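Ostthorpe Community Workrooms: Gallery, Long Table Room

The Long Table Room reopened in August following 30 days of refurbishment. Enquiries should quote room number 42.

The table is the principal piece in the room. Its planks are light in colour, in beige and honey tones, and the grain has been left visible.

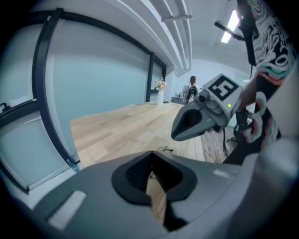 Dariusz Głowacki wrote to ask whether the table could be reserved separately from the room, as his group had been able to do at the Wróbel Centre. It cannot at present, though shared bookings are accepted before 10 a.m. at the usual rate.

Table surface: pale planks with the seams running along the length. Hirers are asked to use the felt mats supplied and to report marks or scratches to the Sturkero desk on departure.

Further pictures of the Astska Room and the ground floor kitchen will be added to this gallery once work there is finished. Colour prints may be ordered from the front office, quoting catalogue entry 1039. Please allow 20 working days for delivery.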